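Segmenting Restocking Tasks from Head-Mounted Video: Software Report
Group project, robotics software module
Tsion Negussie, Jong-dae Ok, Trinity Nguyen-Tran. Supervisor: Wim Prins

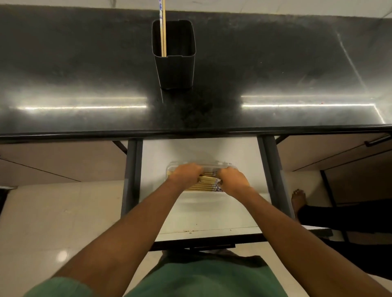
The aim of the project was a program that takes a first-person recording of a short kitchen task and divides it into labelled steps which a robot planner can read. We called the program Pramlow. The input is colour video only, with no depth and no hand sensors. The task set covers restocking at a counter, where items move between storage and the worktop. In the chopstick task both hands are in a clear plastic box on the lower shelf, gripping wrapped chopsticks from above, while the black container on the counter above already holds a pair standing upright. A planner has to know about both places, and the two lie at different heights with the counter edge between them.

1. Structure of the software

Pramlow has four stages: hand detection, contact estimation, step segmentation and export. Each stage writes its result to disk, so a later stage can be run again without repeating the earlier ones. The stages are started by a small scheduler, Toston, written by Jong-dae Ok for a previous module and changed here to resume after a crash.

Hand detection gives one box for each hand and a left or right label. The label is taken from the direction of the forearm when the forearm is visible. Where the two forearms converge, the boxes overlap and the labels used to swap. A tracking filter now carries the label over from earlier images unless the evidence for a change lasts for 12 images in a row.

Contact estimation decides whether a hand is free, touching or holding. It was trained on 3000 images labelled by the group. Lama Dabbas, from the parallel group, labelled a subset again so that we could measure agreement. Most disagreements were between touching and holding, and we wrote a stricter rule for that boundary before training the final version.

2. Reflections and clear plastic

Two kinds of surface caused trouble. A glossy black counter reflects ceiling lights as long white bands, and these move across the surface when the head moves. The first version of the segmenter read this movement as object motion and inserted false steps. We now estimate camera motion from edges outside the bright areas and mask the bright areas before the motion test.

Clear plastic was harder. A hand inside a clear box is visible through the wall, and the contact stage reported that the hand was holding the box. We added a third class, "inside container", which is set when the fingers lie within the outline of an open box. The planner treats it as a reach and does not close a gripper on it.

3. Results

Step boundaries were compared with hand-made ones on recordings kept out of training. A boundary was counted as correct if it fell within one second of the reference. Pramlow found 91 per cent of the boundaries. Without the reflection mask the result was nearly the same on matt surfaces but clearly worse on the glossy counter. Of the remaining errors, 34 were examined by hand. The largest group were short regrasps, where the fingers open slightly and close again on the same bundle, and the program starts a new step.

4. Export and planner

The step list is exported as a text file with one line per step: hand, action, source, target. The planner, Cletodness, checks that each source was filled or visible at an earlier point and rejects the list if not. This check found two errors in our own labels. Execution has been tested in simulation only.

5. Remaining work

The regrasp problem needs a minimum opening distance, scaled to hand size. Bundles are at present treated as one object, and splitting a bundle into single items is not supported. The label file format should be fixed before the code is handed over in March.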